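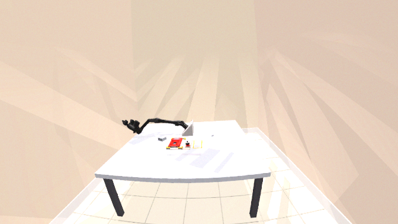
Maëlys Guillot asks, in a comment on the previous revision of this section, whether the planner has to be restarted each time an object in the world file is moved. It does not. The planning scene is reloaded on its own; the procedure is in 4.5. Her second point, that the old text gave the collision margin before it explained how to register the table, has been dealt with by changing the order of the steps.

4. Setting up the planning scene in Kuvura

This section covers a fixed-base arm mounted at the rear of a table in simulation. It assumes that the Denix simulator is installed, that the arm model loads without errors, and that you have completed section 3 (joint limits and home pose). If the arm is mounted on a rail or a mobile base, use section 6 instead.

4.1 Before you start

Kuvura keeps two separate models of the workspace. The simulation world is what Denix renders and steps. The planning scene is what the motion planner checks for collisions. Loading an object into one does not load it into the other. Most failed plans reported to us come from a mismatch between the two.

You will need:
the world file (.kwf) for your table layout
the arm description, including the gripper
write access to the project folder

4.2 Registering the table

1. Stop the simulation clock. The status line shows HELD.
2. Open Scene > Fixed Geometry and select the tabletop.
3. Set Collision Shape to Convex Hull. A tabletop with a curved front edge, like the one used with this section, must not be set to Box. A box drawn around the curve blocks free space at the front corners, and the planner will reject reachable poses there.
4. Set the parent frame to world. Do not parent the table to the arm base.
5. Click Register. The tabletop is listed under Static.
6. Repeat steps 2 to 5 for the walls if the arm can reach past the edge of the table when extended.

Note: Table legs can be left out of the planning scene if the arm never works below the tabletop surface. Leaving them out shortens collision checking slightly.

4.3 Allowing contact at the base

The base of the arm sits on the tabletop, so the two shapes touch at all times. Without an exception, every start state is reported as in collision.

1. Open Scene > Contact Exceptions.
2. Add the pair base_link and tabletop.
3. Set the exception to Permanent.
4. Click Check Start State. The result must read VALID.

Caution: Add the exception for base_link only. If you add the whole arm, the planner will allow the forearm and gripper to pass through the table. In simulation this shows up as jitter or a physics fault. On hardware it will damage the arm.

If the start state is still invalid, the report names the two links involved. Error 138 means that a link has no collision shape at all. Return to section 3.4 and assign one.

4.4 Adding movable objects

1. Open Scene > Movable Objects and click Import from World. All non-fixed bodies in the world file are listed.
2. Clear the check box for flat markings and decals. They have no thickness and cannot be grasped or struck.
3. For each remaining object, choose a shape. Solid blocks take Box. Trays and other open containers take Decomposed Mesh.
4. For a container, set Contents to Separate. Items inside a tray are then kept as their own objects and can be picked one at a time.
5. Set Margin to 4 mm for objects to be grasped and 10 mm for all others.
6. Click Apply.

Note: With Convex Hull, a tray is treated as a closed lid. The planner will find no path to anything inside it, and the log will show only NO GOAL STATE. Check this setting first when a pick from a container fails.

Note: Thin frames lying flat on the table often get a collision shape that dips below the surface. Raise the shape origin by half the frame thickness or turn on Snap to Support.

4.5 Reloading after a change

When an object has been moved in the world file, do the following. The planner keeps running.

1. Hold the simulation clock.
2. Click Scene > Sync Poses.
3. Wait for the message SCENE CURRENT.
4. Release the clock.

Any plan computed before the sync is marked stale and will not execute. A shape change, as opposed to a pose change, needs a full reload (Scene > Rebuild). Rebuild clears temporary contact exceptions. Permanent ones are kept.

4.6 Planner settings

The values below are the defaults shipped with the Dumitrescu sampler. They suit a single arm and a lightly loaded table.

Maximum samples: 2,000
Smoothing passes: 31
Edge check resolution: 0.01 rad
Prefer bent elbow: on

Prefer bent elbow adds a cost to states in which the arm is close to straight. An arm stretched out along the back of the table is near a singularity, and small Cartesian moves of the gripper from such a pose can demand large joint speeds. The setting does not forbid these states. If the start pose itself is nearly straight, plan the first move in joint space and switch to Cartesian mode only after the elbow has bent.

Caution: Do not raise the joint speed limit to get past a SPEED EXCEEDED message. Change the start pose or the path.

4.7 Testing the scene

1. Turn on View > Collision Overlay. Each registered shape is drawn over its rendered body.
2. Look along the table surface from the front and from one side. Shapes and bodies must line up.
3. Run Tools > Scene Test. The test plans from the current pose to 37 preset poses above the table.
4. Open the report. Poses marked UNREACHABLE are outside the arm's range and can be ignored. Poses marked BLOCKED need to be looked at one by one.
5. Save the scene with File > Save Planning Scene.

A BLOCKED pose over bare tabletop usually means a leftover shape from an earlier layout. Select Scene > List Orphans and delete any entry with no matching body.

Scenes saved by the older Broris plug-in can be opened but lose their margins on import. Repeat 4.4, step 5, for each object.

Section revised 20/10/2021, Booker Dunleavy. Continue with section 5, Camera Calibration and Object Poses.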